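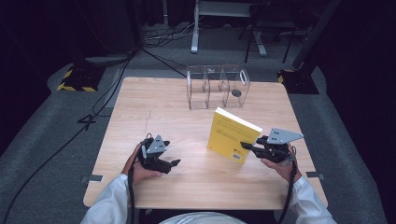

A yellow book and a clear three-compartment organizer on a light wooden table.

Droltura Masters Games: spectator and competitor FAQ
Last updated 23/10/2026

Is the opening ceremony still happening?
Yes, in a shorter form. Last time it ran 89 minutes, and the speeches were longer than the marathon relay's first leg. The parade of teams now enters from both ends of the stadium, and there are 3 speeches. Amado Lacson, who runs the ceremonies office, has a stopwatch and intends to use it.

Will there be fireworks?
No. The Radine harbor authority said no in September, and then said it again in writing. There will be lights and a brass band.

How many sports are on the program?
There are 36. Tug-of-war is back. Race walking never left, whatever you read on the message board.

I'm 53. Am I too old to enter?
You're mid-pack. Age groups start at 35 and have no upper limit. Your group is set by your age on the day of the opening ceremony, so a birthday during the Games changes nothing except dessert.

Where do I pick up my badge?
At the Enriquez Hall desk, ground floor. Bring photo ID. A screenshot of a friend's ID has been tried.

Can I change events after registering?
Until entries close, yes, through your Skesex account. After that you need to write to Lovely Galang in the entries office and give a reason. "The 800 looks far" is a reason, though it has yet to work.

Do spectators need tickets?
Only for the ceremonies, swimming finals and indoor cycling. Everything else is free - first come, first seated. Bring a cushion for Radine Stadium, where the benches are original.

What happens if it rains?
Road and track events go ahead. Archery and tennis may be moved, and the new times go up on the results page. Thunder stops everything, including the band.

Is parking available?
In theory. The stadium lot is held for team buses and permit holders, so take the shuttle from the train station. It leaves every 20 minutes or when the driver finishes his coffee.

Does everyone get a medal?
Everyone who finishes gets a pin. Medals go to the top three in each age group, and yes, if you're the only entry in yours, you still have to finish.

My question isn't on the list.
Write to the entries office. Replies take about two days, longer if you attach a training diary.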